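A pair of hands on a monthly plan

Trokis has been renting out robot hands since March, and the offer is simple enough to fit on one page. A customer signs up for a pair, pays monthly, and sends either hand back when something wears out. A replacement goes out the same day if the request is in before 2 pm. There is no repair manual, because customers are not expected to do repairs.

The hands are sold under the name Gremmont. The monthly charge is £1,144 for the pair, with the wrist adaptors and the control software included. Buying outright costs more than most small workshops will want to spend at once, and Trokis does not push it. Ashraf Saber, who runs the rental side from an office in Brunska, says the firm would prefer to have the hands back.

"If we sell you a hand, we hear from you when it breaks," he says. "If we rent it to you, we see it every few months and we know what is going wrong with it."

Fingertips are what go wrong most often. They are treated as a consumable, like brake pads, and spare sets come in the box. Changing one takes a small hex key and a steady bench. Saber did three while we talked and dropped one screw, which he found under his chair.

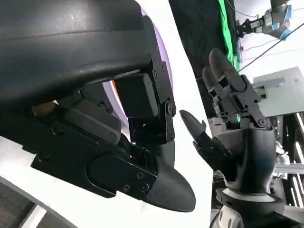
The software is called Um, and it is the part of the package that divides customers. It runs in a browser, and the basic controls are clear. You can open and close each finger, save a grip and call it up again by name. Setting how hard a finger should press is less clear. The scale runs from 0 to 100 with no units, and the help page says only that users should start low. One customer, a packaging firm, told me it had spent most of a Monday working out which settings would hold a paper cup without crushing it.

Saber accepts the complaint. A version with proper force readings is being tested, he says, and will go to all customers at no extra charge. He would not give a date.

Fitting is easier than I expected. The adaptor bolts to the end of the arm, the hand locks on with a collar, and one cable carries power and data. Trokis supplies adaptors for the common arms. Anything unusual has to be made to order, and that adds a fortnight.

The contract needs careful reading. The minimum term is six months, and leaving early costs £2,726, whatever point you have reached. Damage from drops is covered. Damage from liquids is not, and this rules the hands out for most food work unless the customer buys gloves from another supplier.

For a workshop that wants to find out if fingered hands are any use to it, the plan makes sense – six months is long enough to learn, and the parts and postage are someone else's bill. A firm that already knows it only needs to pick up boxes would be better off with a plain two-jaw gripper, and Saber says he tells callers so. He keeps the number of a supplier by the phone.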